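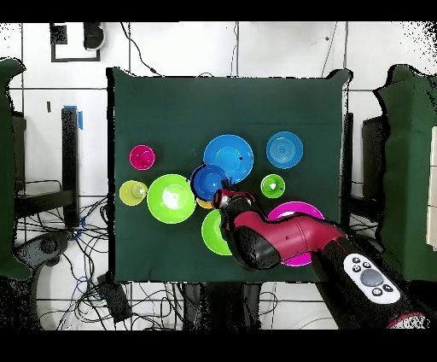 Teaching by demonstration is the practice of showing a robot how to carry out a task by moving it through the task, either with the hands placed directly on the arm or from a distance by means of a controller. The recorded movement, together with what the cameras saw at the same moment, is later used to train a program that can attempt the task without a person guiding it. The practice is also called learning from demonstration. Household objects are a common choice for early work, and plastic bowls, cups and plates in strong colours, set out on a plain dark green cloth, are typical of the tabletop tasks described in this article. Tasks of this kind include picking up a named dish, placing one dish inside another, and sorting dishes by colour or size.

Hand guiding

In hand guiding, also known as kinesthetic teaching, the operator takes hold of the arm and moves it along the desired path. The motors are set to a mode in which they support the weight of the arm but offer little resistance. Sensors in each joint record its angle many times a second. Some arms carry buttons near the wrist with which the operator can free the joints, mark a position, or open and close the gripper.

The method needs little extra equipment and can be learned quickly. Its main drawback is that the operator's hands and body often enter the camera view, so that the recorded pictures differ from those the robot will receive when it works alone. A second drawback is that guiding two arms at once is tiring and, for larger arms, hard for a single person to do well.

Remote control

In remote control, or teleoperation, the operator stands or sits away from the arm. The controller may be a smaller copy of the arm, a hand-held device whose position is tracked, or a glove. When a smaller copy is used, each joint of the robot follows the matching joint of the copy. Because the operator is out of view, the recorded pictures are closer to working conditions.

Operators usually need more practice with this method. They cannot feel the object through most controllers and must judge contact by eye. Thin plastic rims are a known source of difficulty, as a small error in height may cause the fingers to close above the rim or press down on the dish.
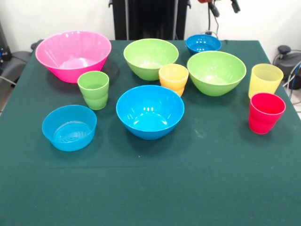 Why are the objects moved to new places between demonstrations?

A program trained on a single layout tends to repeat the same path wherever the objects happen to be. Changing the layout gives it examples of the same task from many starting points, so it must learn to use the camera pictures to find the object.

Recording and labelling

A single demonstration is normally called an episode. It begins with the arm in a resting position and ends when the operator signals that the task is complete. Each episode is stored with a short written instruction, such as "put the small green bowl in the large pink bowl". Joint positions, gripper commands and camera pictures are matched by time. In common image formats each colour channel is stored as a whole number from 0 to 255, and changes in room lighting can shift these values enough to affect a program that relies on colour.

Episodes in which the operator makes an error are handled in different ways. Some groups delete them. Others keep those in which the operator recovers, on the grounds that the robot will make similar errors and should have examples of how to correct them.

Standow collection

The Standow collection is a set of tabletop demonstrations gathered under the direction of Bevan Wihongi at the Grovport laboratory. Its first release, dated 14 June 2024, contained 1,000 episodes recorded by remote control. A later release brought the total to 2,000 and added hand-guided episodes for comparison. Instructions in the collection refer to objects by colour, size and position. The Mkhize labelling guide, adopted for the second release, requires that an instruction name one object only where more than one could fit the words used.

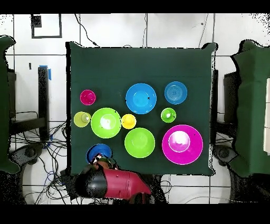 Bowls and cups on a green cloth, with the arm at the near side of the table.

Limits

Demonstrations take time to gather, and the resulting program rarely performs better than the people who recorded them. Differences in habit between operators can also confuse training, as when one operator grips a bowl by the near rim and another by the far rim. The Ikance protocol deals with this by assigning a set grip to each type of object before recording starts. Critics of the protocol argue that it narrows the range of movements the robot can learn.

See also: Imitation learning; Robot gripper; Teleoperation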